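Goko hand-held gripper, home build kit
Prarkcombe Shared Workshop, parts and kits

Manually operated parallel gripper with wrist camera mount, for recording demonstrations without an arm. Supplied as a kit of unprinted hardware, soft fingers and print files. Designed by Chutima Ruangrit.

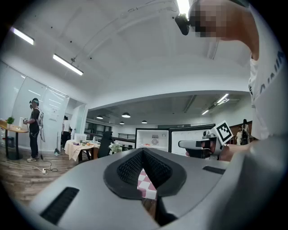
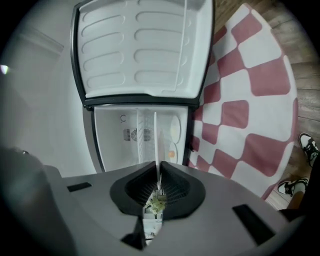

The Goko body prints in two halves that close over the finger carriage and the camera mount. PETG is recommended for both; PLA creeps at the trigger pivot if the unit is left in a warm car or shed. The camera looks out along the fingers, so the grey upper face and the pair of dark slots in it stay in view at all times and should be masked once, in the calibration step, before any footage is processed. In the second picture the finger tips are close together, with the thick black rims and the ribbed inner faces both visible, and the ribs are the part to inspect first when grip becomes uneven. The square marker on top of the other gripper, at right in the first picture, is printed at full scale on matte stock and glued down flat. Gloss laminate washes out under fluorescent tubes.

Specifications
Overall length, assembled: 218 mm
Finger opening: up to 51 mm
Finger material: cast silicone over printed core, black
Actuation: trigger, spring return
Fasteners: M3 throughout, stainless
Camera: not supplied
Price: $124 per kit, pickup or post

Supplied
Soft fingers, one pair
Linear rail and carriage
Trigger spring and pivot pin
M3 fastener bag with heat-set inserts
Marker sheet
Print files and assembly drawings by download

Not supplied
Camera and lens, filament, thread locker, soldering iron with insert tip.

Assembly notes
Fit the heat-set inserts before removing the internal supports. The rail must slide freely under its own weight with the body tilted; if it binds, loosen the two rear screws, cycle the trigger and retighten. Do not oil the rail. Route the camera cable through the handle and leave a service loop of five centimetres at the connector.

The Bodnár mounting plate, listed separately, lets the same finger carriage bolt to a small arm. Hole pattern and finger geometry are unchanged, so recorded widths carry over without rescaling. The plate is aluminium and needs deburring on the cable side.

Revision C changes
Trigger pivot boss thickened. Camera mount now keyed, one orientation only. Finger screws moved to the outer face, so fingers can be changed with the body closed. Revision B fingers fit a Revision C carriage; the reverse needs the Suvarness adaptor shim.

Known issues
Clear or highly polished containers reduce marker tracking. Fingers pick up lint from rugs and should be wiped with isopropyl alcohol and left to dry before use. The left body half can warp at the corner nearest the handle on unenclosed printers; use a brim.

Spare fingers are sold in pairs only. Kits are packed at the workshop in small lots, and the next lot is due in May. Orders and drawing corrections to Lorraine Ashby at the front bench.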